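Snack packers and sorters wanted, Dornska shop

Do you like keeping small things in good order? We're looking for 4 friendly people to help us sort and pack little snacks for our mixed treat boxes, and we'd love to hear from you even if you've never done this kind of work before!

You'll be at a table with single-wrapped treats, putting them in order by kind and filling boxes - it's light work, but there's plenty of it, with 300 boxes to get ready by January.

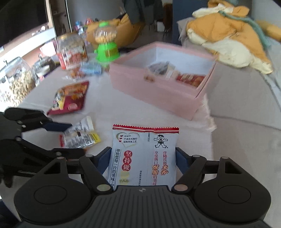
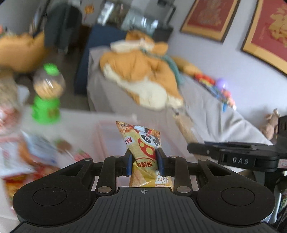

Rice crackers in their white packet (first photo), and a yellow and cream bag with a panda on it (second)

Please be gentle with the crackers, as they do break. Tea is on us, and so is a treat box to take home at the end.

To apply, write a few lines about yourself to Anežka Brabec at the Dornska front desk by 19th September. Vlastimil Urban can tell you more about hours and pay - just ask for him at the counter.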